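Maquinaria y flota | Pruebas de equipos

Plataforma remolcable Wandbridge, de Clumier: valoración tras tres meses de servicio

El departamento de Servicio de Curnidar incorporó en primavera una plataforma elevadora remolcable Wandbridge, fabricada por Clumier, para los trabajos en altura de nuestras instalaciones y para las colaboraciones puntuales con asociaciones del municipio. La presente valoración recoge la experiencia de los tres primeros meses y se dirige a los clientes que nos han consultado por este equipo antes de alquilarlo o adquirirlo. La unidad se compró a precio de tarifa y el fabricante no ha intervenido en la redacción del texto.

La Wandbridge se entrega con el manual en castellano, el juego de placas de apoyo Shim y un cargador de red. El peso en vacío es de 1131 kg, según la báscula de nuestro patio. El dato tiene importancia práctica, dado que determina con qué vehículos de la flota puede remolcarse y qué permiso necesita el conductor. En nuestro caso quedó asignada a las dos furgonetas de taller, y se descartó el uso de turismos de empresa.

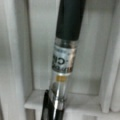 El enganche resulta sencillo para una sola persona en terreno llano. En pendiente se precisan dos, porque la rueda jockey es de diámetro reducido y se hunde con facilidad en la grava. Clumier ofrece una rueda mayor como accesorio, que a nuestro juicio debería formar parte del equipamiento de serie. El comportamiento en carretera ha sido correcto en todos los desplazamientos, incluidos los realizados con viento lateral por la variante.

Una vez en posición, los cuatro estabilizadores descienden mediante un mando único y la nivelación se indica con un testigo verde en el cuadro inferior. Las placas Shim se colocan a mano bajo cada pata. Son apilables y llevan un cordón para retirarlas sin agacharse, detalle que los operarios han agradecido. El cordón de una de ellas se soltó en la segunda semana y fue sustituido en el taller.

La cesta admite dos personas con herramienta ligera. Los mandos son proporcionales y permiten una aproximación suave a la fachada, si bien el giro presenta un pequeño retardo al inicio que exige cierta costumbre. Madhu Joshi, responsable de taller, ha coordinado la formación interna del personal y recomienda dedicar una primera sesión exclusivamente al giro y al descenso de emergencia, sin trabajo productivo de por medio. La bomba manual de emergencia se encuentra en el lateral izquierdo del chasis, tras una tapa que requiere llave. Hemos optado por fijar un duplicado de dicha llave en la propia cesta.

La autonomía de las baterías ha cubierto una jornada de trabajo discontinuo en todos los casos. En agosto, durante la revisión de los canalones de la nave de expedición, el equipo trabajó desde las siete de la mañana hasta el cierre del almacén y conservaba carga suficiente para el plegado. La recarga completa se efectúa durante la noche. El cable suministrado es corto para una nave de tamaño medio y obliga a estacionar la plataforma junto a la toma.

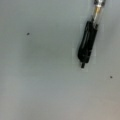
¿Puede un cliente alquilar la Wandbridge sin operador de Curnidar?

El alquiler sin operador está disponible para empresas que acrediten la formación de su personal en plataformas elevadoras y presenten un seguro de responsabilidad civil en vigor. Los particulares y las asociaciones sin personal formado deberán contratar el servicio con operador. La tarifa diaria sin operador es de 300 euros, con entrega y recogida en nuestras instalaciones.

En cuanto al mantenimiento, la unidad ha pasado la primera revisión programada sin incidencias mecánicas. Los puntos de engrase son accesibles y están señalados, con la salvedad del situado bajo la corona de giro, para el que es preciso elevar parcialmente el brazo. El único gasto imprevisto fue la sustitución de una toma hidráulica dañada en una maniobra de estacionamiento. La reparación, con desplazamiento del servicio técnico de Clumier, ascendió a 1254 euros. El plazo de respuesta fue satisfactorio. El importe nos parece elevado para una pieza de esas dimensiones, y así se ha trasladado al distribuidor.

Entre los aspectos favorables cabe destacar la estabilidad en carretera y la calidad de las placas de apoyo. Deben mejorarse la rueda jockey, la longitud del cable de carga y el precio de los recambios. La funda de protección del cuadro superior, de venta separada, cierra mal con la cesta plegada y no la recomendamos en su versión actual.

Curnidar mantendrá la Wandbridge en su parque de alquiler. Para trabajos frecuentes en interior con suelo delicado aconsejamos valorar un equipo de tijera, cuya disponibilidad puede consultarse en el mostrador de maquinaria. Las solicitudes de reserva con operador se atienden por orden de llegada y deben indicar la altura de trabajo, el tipo de firme y el ancho del acceso al lugar.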